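Progress report to the Kerkmont Fund
Project: Learning to sort and fold household cloth by touch and sight
Prepared by Mitali Wanigasekara, with Kavinda Jayasinghe, Skellholm Robotics Group
21 January 2019

Dear friends at Kerkmont,

Thank you, first of all, for your patience over the last few weeks. We had meant to get this to you before the holidays, and then the heating failed in the lab and we lost the better part of a week to wearing coats and carrying boxes. We are back in full swing now, and there is a good deal to tell you, some of it very pleasing and some of it still a bit of a puzzle.

You will remember that when we last wrote we had only just finished putting the arm together and were still arguing over where the fixed camera ought to go. (It has moved twice more, I'm afraid, but it has now been bolted down and Kavinda has hidden the spanner.) The main work of this period has been what we call the grasp and lift stage. The arm has to find a heap of cloth on the table, choose a place to take hold of it, lift it clear and then decide what to do next. People do this without a thought every washing day. For a machine it is surprisingly hard, mostly because a heap of cloth never has the same shape twice, and a good place to hold it from one side may be a hopeless place from the other.

What we did

Our plan promised you a set of demonstrations, with a person guiding the arm through the job while the cameras record. We set ourselves a target of 800 of these and I am very happy to say we have reached it, using 34 different pieces of cloth. They range from tea towels and pillowcases to some quite large and awkward patterned pieces. We deliberately chose plenty with busy prints, as our earliest trials in April had been done almost entirely with plain cloth, and the method had learned to lean on shadows far too much. A strong repeating pattern gives it something else to go on. When the pattern bends, squashes or disappears into a crease, that tells the program a good deal about how the cloth is lying.

Each demonstration is recorded from two places, one camera at the gripper and one looking across the table. The first is excellent for the last few centimetres, when the fingers are closing and small folds matter, and very poor for everything else, as the cloth soon fills the whole view. The second sees the heap and the baskets together but can't tell a single layer from three. Most of the thinking this period has gone into how to let the program use both without being muddled by either.

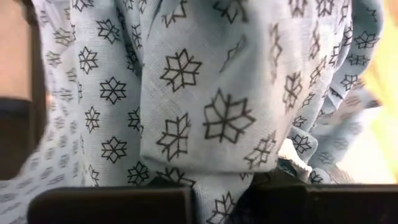
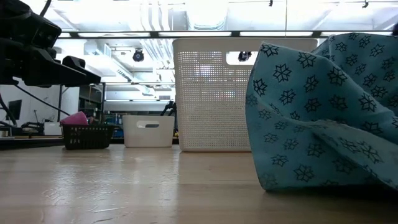
Star-print cloth as seen by the gripper camera (first picture) and by the table camera, with the baskets beside it (second picture).

What we found

The short version is that letting the program decide for itself how much to trust each view works better than any fixed rule we wrote by hand. Our earlier version, which we called Tandent One, simply switched from the table camera to the gripper camera when the arm came within a set distance of the cloth. It was tidy and easy to explain, and it failed whenever the heap was taller than expected, because the switch came too late and the fingers had already pushed into the folds.

The new version, Tandent Two, looks at both pictures all the time and weighs them up as it goes. It was trained on the full set of demonstrations, and Kavinda then tested it on cloth that had been kept out of the training altogether. It picked up and held the cloth on its first attempt in 29 of 34 test runs. Two of the remaining runs were near misses, where the cloth was lifted but slipped before it reached the basket. In the others the fingers closed on too little material and came away with nothing. We would like many more test runs before making any large claims, and I would ask you to read these numbers in that spirit, but everyone here was grinning that afternoon and I don't mind telling you so.

One result we hadn't looked for concerns the gripper view. We had worried that a picture crammed edge to edge with cloth would be of little use, and Kavinda at one point proposed throwing those moments out. We are very glad we kept them. When we trained a version without them, it became noticeably clumsier at judging whether it was holding one fold or several, and it tended to carry on regardless with a poor grip. With them left in, it will quite often open its fingers and try again. It learned this from the demonstrations, where the person guiding the arm had done just the same.

What has been difficult

Loose threads and seams remain a nuisance. A bit of pale lining or a hem poking out between folds can draw the program's attention, and it will sometimes go for that in preference to a much better fold right beside it. We have been marking these cases by hand, slow work which Mitali (that is, me) has mostly done in the evenings with the radio on.

Reflections on the table are the other trouble. The wooden top has a sheen, and under the ceiling lights the bright patch in front of the baskets was being mistaken for pale cloth in a few of the early runs. We tried a matt mat for a day or so, which cured it completely and then slid about whenever the arm pulled. We have gone back to the bare table and are adding more recordings made under different lighting, so that the program learns to ignore the shine.

We also lost some days to the gripper pads. The first set wore smooth sooner than we had hoped and thin cotton began to slip. Dehghan, who supplied them, kindly sent replacements in a grippier rubber, and these have behaved well so far. We will keep an eye on them.

Money and equipment

Spending is in line with the budget you approved, apart from the pads and one replacement cable, both of which came out of the small repairs line. The storage drives cost a little less than planned. With your agreement, we would like to put the saving towards more cloth, as the present collection has been handled so much that several pieces have gone soft and no longer fold the way they did at the start. The full statement of spending is attached separately.

What comes next

Between now and April we intend to move on to sorting. Having lifted a piece of cloth, the arm will need to choose between containers of different heights and materials and let go cleanly, without draping half of it over the rim. Kavinda has made a start, and the tall basket is already proving the hardest of them. We also mean to repeat the main test with a second person guiding the arm, as nearly all of the present demonstrations were Kavinda's and we may have taught the program his personal habits along with everything else.

We would dearly love to have you visit. The arm is usually running on weekday mornings, and if you would like to bring a pillowcase or a scarf of your own for it to try, please do. It would be a very fair test, and we promise to give it back.

With our warmest thanks,

Mitali Wanigasekara
for the Skellholm Robotics Group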